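Care and Set-up of the Two-Arm Cell at Tirkstead
Speaker notes, maintenance briefing, August 2, 2021

Slide 1. Purpose
Welcome the audience on behalf of Foltari. State that the talk concerns one cell only, the two-arm bench cell at Tirkstead, and that the single-arm cells follow a separate schedule. Questions are taken at the end of each section.

Slide 2. Background
The cell was commissioned in April and is used for sorting and tidying tasks with household objects. It had completed 2,000 task cycles at the last inspection. The service agreement with Leinonen covers joints and drives. Everything else, including sleeves, cabling and the work surface, is the responsibility of site staff.

Slide 3. Sleeves and cabling
Remind staff that both arms wear white dotted sleeves and that these must be checked before the cell is powered. A sleeve that has crept towards the wrist is to be pulled back and refastened by hand.
Explain the cable run. On each arm the purple cable leaves the wrist, loops up and then returns along the arm. The loop is to be left slack. Staff have at times taped it flat for neatness, and two connectors were damaged in this way.
Pause here for questions on cabling.

Slide 4. Laying out the work surface
The current task set uses the pink three-tier shelf against the back wall, with cups and bowls on its boards. The two trays go end to end in front of it, pale chess pieces in the metallic tray and dark pieces in the orange-red one. The chessboard sits to the right of the trays and starts empty. The white cloth lies on the left.

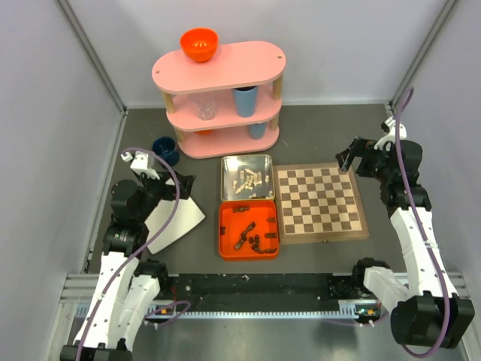
Slide 5. Routine care
Daily: wipe the grey surface, the rear metal strip and the toothed rail at the front. Dust gathers in the notches, and a soft brush is preferred to a cloth.
Every 72 hours of running: inspect the gripper fingers for wear and confirm that the wrist-mounted devices are firmly seated.
After 116 hours: run the Navier alignment routine on both arms, left arm first. The log sheet must be signed before the cell is released.

Slide 6. Faults and repair
There have been 4 recorded stoppages. Two were the connector faults already mentioned, one was a loose wrist screw and one remains open with Leinonen. Stress that no joint housing may be opened on site. The arms are to be parked, the supply isolated and the fault reported by telephone.

Slide 7. Close
Refer the audience to the printed checklist at the door of the cell room. Spare sleeves are held in the Tirkstead stores and are issued in pairs.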